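4.2 What changed at the preparation table

The interviews began with the question we had thought would be the easiest, namely what a normal morning looked like now that the arm had become part of it, and it was a while before we understood why people found it so hard to answer. At Hebden, the larger of the 2 kitchens in the study, the staff had worked for years around a single long routine. Utensils came back from service, were sorted by hand, and were laid out again for the next shift, and all of this was done while talking. When the arm took over part of the laying out, the routine did not so much shrink as come apart into smaller pieces, and each of those pieces had to find a new owner.

Several of the people we spoke to were fond of the old arrangement in a way they had not expected to be. Sorting was dull, they agreed, and hard on the wrists by the end of a week, but it was also when the early and late shifts overlapped and when news was passed on. One of the cooks told us that she had learned nearly everything she knew about the kitchen with a handful of spoons in front of her. We heard versions of this at Plurkach as well, where the team is smaller and the arm was introduced later, in May, after the managers had visited Hebden and taken home a good many of its habits.

Maribel Carhuamaca, who had run the preparation area at Hebden for longer than the present building had stood, kept a notebook through the first weeks and was kind enough to let us read it. Her entry for 20th January is mostly a list of small annoyances: the arm waiting for a tray that had been set down too near the wall, a new starter who did not like to reach across the table while it was moving, a disagreement over who ought to wipe the fingers down. We have come to think that these notes tell us more than our own timings do. They show a person working out, day by day, what she was now responsible for – and being fair about it, even on the mornings when she was plainly cross.

The timings do matter, of course, and we would not want to pass over them. Across 153 observed sessions, the staff at both sites spent less of their time on laying out and more of it on checking, and the checking was spread among more people than before. Managers had hoped that the time saved would go straight into cooking. Some of it did, but a fair share went into a kind of tidying that had never been needed in the past, when a person could simply pick a thing up from wherever it happened to be.

This tidying deserves a little more room, as it was the change that people raised most often and with the strongest feelings. Before the arm, the table was a shared surface in the fullest sense, and anybody might leave a cup or a pen or a folded cloth on it. Under the new working rules the middle of the table is to be left clear, and containers and utensils are to stand along the far edge when the arm is not using them. Figure 7 shows the table kept in this way, from the camera at the wrist of the arm. The younger staff took to the rule quickly and in some cases rather enjoyed it. Those who had been there longest kept to it too, although two of them told us, separately, that the table no longer felt like theirs.

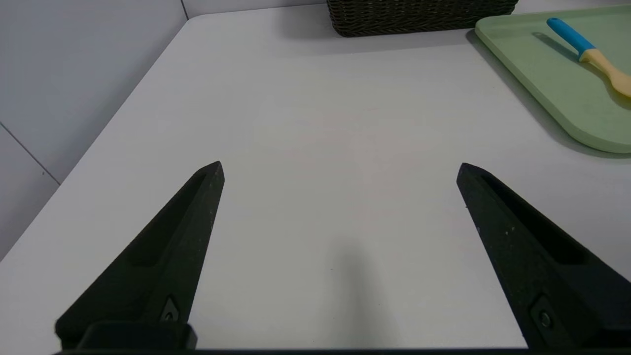

Figure 7. The preparation table as seen from the wrist camera, with the gripper open. A dark woven basket and a green tray holding a blue-handled spatula stand along the far edge.

4.3 New tasks and who took them up

Nearly every new task we recorded was picked up informally before it was written into anyone's duties. The Dustus software, which both kitchens use for planning the arm's work, sends a message when it cannot continue, and in the early weeks the message was answered by whoever stood nearest. By the end of the study one or two people at each site had become the ones who were called for, and they were not always the people the managers had sent on the Hotberg training course.

We asked these informal helpers whether they would like the role to be recognised, and their answers were more mixed than we had supposed. Some wanted a change of title and the pay that ought to go with it. Others worried that a title would take them away from the food, which was after all what they had come to do, and they preferred to go on helping when asked. At Plurkach the matter was still being talked over when our visits ended.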